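Pinces à main : trois modèles à l'épreuve du linge

Plier un pantalon reste un exercice difficile pour un bras robotisé. Avant d'en confier la tâche à une machine, il faut enregistrer des gestes, et le choix de la pince compte autant que celui de la caméra. Pendant le mois d'août, nous avons comparé trois modèles tenus à la main, le Bimosent, le Sturby et le Purba, sur les mêmes vêtements.

Au total, 219 prises par modèle, en séances de 40 minutes. Les opérateurs travaillaient à deux mains, une pince dans chacune, chez des particuliers – la lumière y change d'une pièce à l'autre, et les caméras doivent suivre.
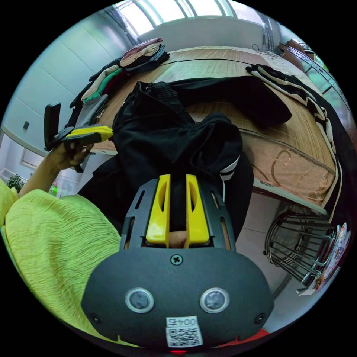
Texte : Ponness, rédaction, rubrique Essais
Jeudi 26 octobre 2023

Une ceinture élastique froncée donne vite une idée de la qualité des doigts. Le tissu noir se ramasse, les bandes blanches longent un bord, et il faut deviner où saisir. Des doigts jaunes parallèles, ajourés d'un ovale, laissent voir une partie de ce qui se passe derrière. Avec des doigts pleins, on perd le bord du vêtement.

Le Purba serre fort mais fatigue le poignet. Le Sturby, plus léger, lâche les mailles fines. Le Bimosent se situe entre les deux et c'est lui que nous avons gardé pour la suite, malgré une gâchette un peu dure en début de course.

Reste le passage au bras fixe, prévu sur 70 vêtements.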